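Progress report to the program office, November
Prepared by Mayuree Luangrath, workplace lead, Tostance site

You asked whether the desk-clearing work is on track and whether it is saving anyone time. The first answer is mostly yes. The second is no, and I don't expect that to change before the next payment.

Staff at the Tostance office now spend part of each shift guiding the hand-held grippers through small jobs: picking up bottles and cups, putting them on or beside the storage boxes, leaving the desk clear. Zondach uses the recordings to train the arm that is supposed to take over these jobs. The glass bottle on the box lid is one of the items on the list.
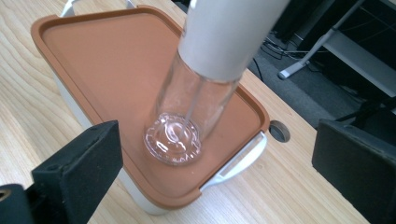 ## What has changed for staff

The original plan said the six people on the support team would get time back. So far they have a new task on top of the old ones. Three of them told me they like it well enough. Two asked to be taken off the rota because of sore wrists, and I agreed. Lachance, who supplied the grippers, has promised a lighter handle but hasn't given me a month for it.

Cups take longer than we budgeted for. A frosted cup has to be held low and level, and people slow down so they don't squeeze too hard.

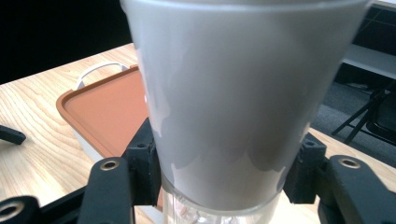

Zondach counts every finished pickup as a success. I would like a second number next to it: how long the same job takes a person with bare hands. I have asked for this in two meetings - it is still not in their summary.

## Training and job descriptions

All 13 staff on the floor have had the short training. Nearly half said they had not been told the recordings would be used to automate part of their own work. That should have been in the first letter, and a corrected one has gone out. Job descriptions have not been updated. Studness, who advise us on staffing, want to wait for the arm to arrive. I think that is too late.
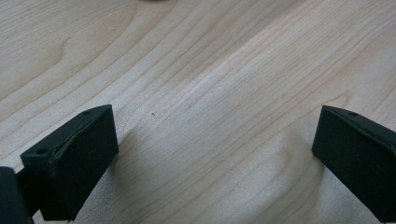
The Zondach forecast also assumes that a clear desk stays clear, and ours don't. Before we release the next payment I'd ask for the bare-hands timing, a delivery month for the handle, and a written answer on whose hours will be cut, if any. Recording can go on in the meantime at the present pace.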